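On cherche des gens pour piloter deux bras (et pour râler quand ça coince)

Appel à participation, publié le 2024-09-10 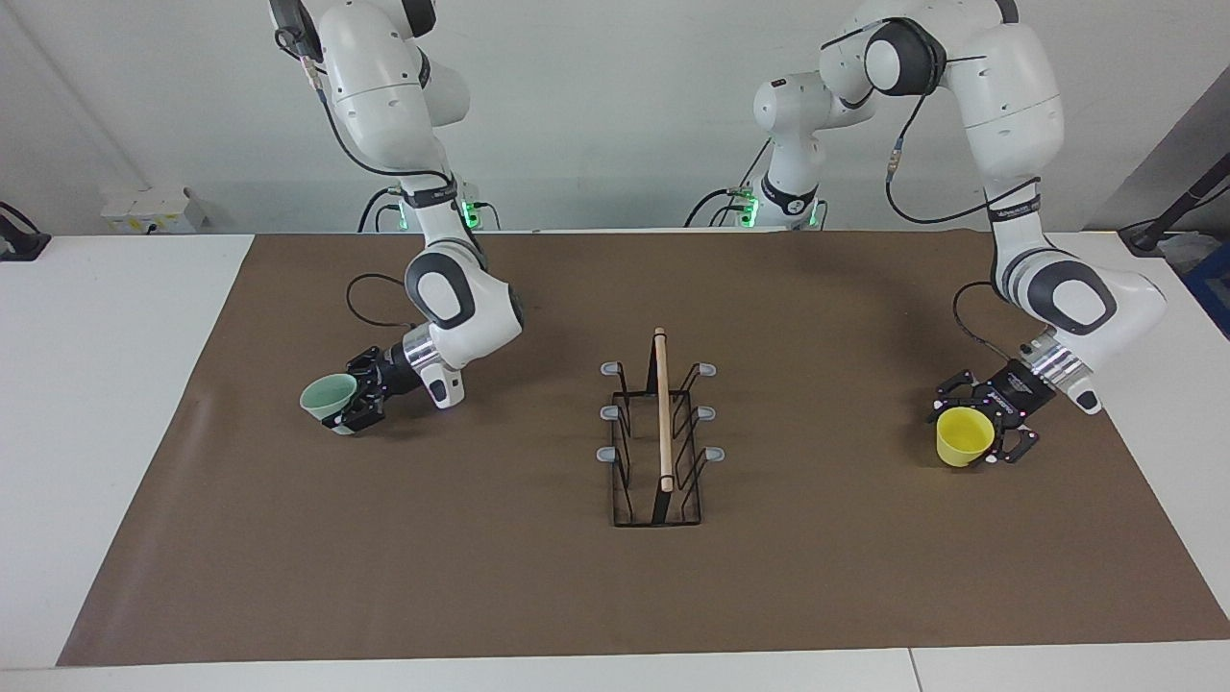 Je m'appelle Sawsan Mansour, je termine ma thèse au labo Radulović, à Stolport, et j'ai besoin de vous ! Depuis avril, je travaille sur une question toute bête en apparence : quand on apprend à un robot à deux bras à ranger de la vaisselle en lui montrant comment faire, est-ce qu'il vaut mieux lui donner beaucoup de démonstrations très propres, ou des démonstrations un peu brouillonnes, avec des hésitations et des reprises ?

Mon premier résultat m'a surprise. Avec 300 démonstrations, toutes faites par moi ou par ma collègue Lindsay Whitelaw, le modèle réussit 69 % des essais. Pas mal. Sauf que nous avons toutes les deux pris les mêmes manies à force de répéter (Lindsay incline toujours le gobelet bien trop tôt, je la copie sans m'en rendre compte), et le modèle les a prises aussi. Dès qu'on décale un peu l'égouttoir, il est perdu. Il me faut donc des mains neuves, des gens qui n'ont jamais touché à tout ça et qui feront les choses à leur façon.

Concrètement, vous venez pour une séance de 2 heures, pauses comprises. On commence par une prise en main tranquille, sans rien enregistrer, le temps de comprendre comment les bras suivent vos gestes. Ensuite vous rangez des gobelets en plastique sur un égouttoir, encore et encore, avec des positions de départ que je change entre les essais. Si un gobelet tombe, on garde l'essai quand même, ça m'intéresse beaucoup ! À la fin, un petit questionnaire sur la fatigue et sur ce qui vous a agacé.

Qui peut participer ? Toute personne majeure, à l'aise avec l'usage des deux mains pour des gestes répétés. Gauchers et gauchères, venez, vous me manquez terriblement. Aucune connaissance en robotique n'est demandée, et si vous avez déjà téléopéré un robot, dites-le-moi avant : je vous garderai pour la phase suivante de l'étude.

On enregistre les mouvements des bras et les images de la table. Ni votre visage ni votre voix. Vous pouvez arrêter quand vous voulez et demander l'effacement de vos essais, sans donner d'explication.

La participation est indemnisée par un bon d'achat, et le café est correct. Ça se passe au bâtiment Cerkcombe, salle 3, au rez-de-chaussée.

Pour vous inscrire, écrivez-moi au labo avec « Gretance » en objet (c'est le nom du projet), en précisant votre main dominante et vos disponibilités. Je réponds à tout le monde, parfois tard le soir.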